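Lornunham Physical Chemistry Board
Gases and Solutions > Partial molar volume from density data, which fit?

bbelmonte
September 16, 2021

I have a set of densities for ethanol + water at 25 °C, taken on a vibrating tube densitometer, and I want partial molar volumes of both components across the full composition range.

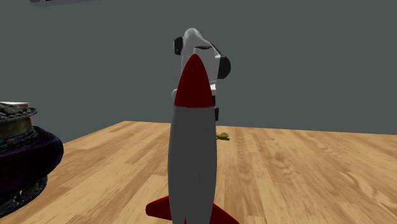 What I do now is convert each density to a molar volume of mixture, V = (x1 M1 + x2 M2)/ρ, plot V against x2, and draw tangents. The intercepts at x2 = 0 and x2 = 1 give the two partial molar volumes. It works in the middle. Near pure water the ethanol value jumps all over the place from one point to the next. Is there a standard fit that behaves better at the dilute end?

Benjie Belmonte

tubeandbath
Don't take tangents on V itself. V is dominated by the nearly linear part and the interesting curvature is small next to it. Calculate the excess molar volume first:

VE = V – x1 V1* – x2 V2*

where the starred quantities are the pure component molar volumes at the same temperature. Then fit VE to a Redlich–Kister polynomial, VE = x1 x2 Σ Ak (x1 – x2)^k, and differentiate the fit analytically. The polynomial goes to zero at both ends by construction, so you get no nonsense there.

ptan
I'd disagree with the last sentence. VE goes to zero at both ends, but the slope doesn't, and the slope is what he wants. For ethanol in water the partial molar volume of ethanol goes through a minimum at low x2. A low-order Redlich–Kister fit smooths that minimum away. A high-order fit reproduces it and then oscillates elsewhere.

For the dilute end, use apparent molar volume:

Vφ = M2/ρ – (ρ – ρ0)/(m ρ ρ0)

with m in mol/kg, densities in kg/m3, and M2 in kg/mol. Plot against m and extrapolate to m = 0. The intercept is the infinite dilution value.

Princess Tan

bbelmonte
I tried five coefficients and the minimum is there but shallow. With three it is gone.

My lowest composition is x2 = 0.01. Is that low enough for the Vφ extrapolation?

ptan
Marginal. x2 = 0.01 is m = 0.56 or so. You want several points below that. But watch the error. Δρ gets small as m goes down, and a fixed density error contributes to Vφ as 1/m. Weight the points by m squared or the lowest ones will drag the intercept.

tubeandbath
I still think Redlich–Kister is fine if the order is chosen with an F-test and the residuals are plotted. People stop at the standard deviation and never look at the residuals. If they show a pattern below x2 = 0.1, add a term.

ptan
Adding a term changes the fit over the whole range. That is my objection. Fit VE/(x1 x2) in two segments, or use a spline on it with knots bunched at the water end.

gramsperliter
What is the calibration? I had a Wellurero tube that read well in air and water and was off in the fifth decimal for anything more viscous than water. Ethanol + water has a viscosity maximum in the middle of the range. If the instrument has no viscosity correction, no choice of polynomial will remove that.

Also degas the water. Bubbles in the U-tube give low densities and they are not always visible.

bbelmonte
Fonance bench unit, calibrated with air and water in February. I have not checked it since. Viscosity correction is listed in the manual but I don't know if it was enabled.

gramsperliter
Recalibrate before doing any more fitting. Seven months is too long.

lazar_mix
The Lazăr spreadsheet on the downloads page does the Redlich–Kister fit and the derivatives. Check the sign convention in the derivative column – it uses (x2 – x1), so the odd coefficients come out with the opposite sign to the form given above. The volumes are unaffected.

bbelmonte
Correction was off. I have switched it on, recalibrated with fresh degassed water, and I am making up new solutions by mass, six of them below x2 = 0.01. I will run both methods on the new set and post the residuals.

ptan
Post the raw densities too, please, with the bath temperature for each point.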